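**Poven soft-goods gripper fingers (pair), item 2484**

We love these fingers! They're made for homes and laundry work, where nearly everything a robot picks up is soft and creased, and they come with the Molefe good practice card, which we'd happily hand out on its own.

The card's house rules for working over furniture:

- Open the fingers before you come down, and stop short of the fabric.
- Set the force limit first (start at 5 N, go up in small steps).
- Check for zips, buttons and drawstrings.
- Keep people out of arm's reach until the motors are off.
- Log every snag, even the tiny ones. 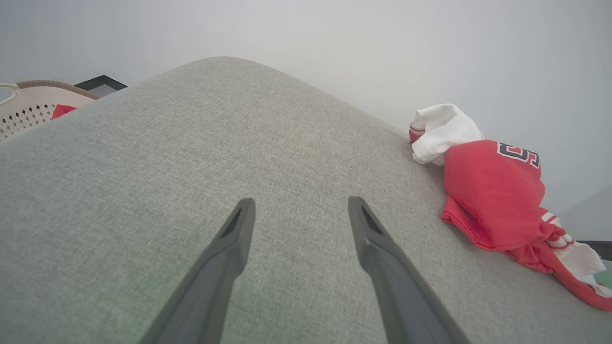 Do read the rule on approach speed twice. Our Fernanmont bench keeps to 43 mm a second over upholstery, and it makes the whole job so much calmer to watch!

Fits the Viltuvov wrist plate, four screws, no adaptor. Spare tips are item 518. The card was last revised 3/20/22 and a copy goes in every box.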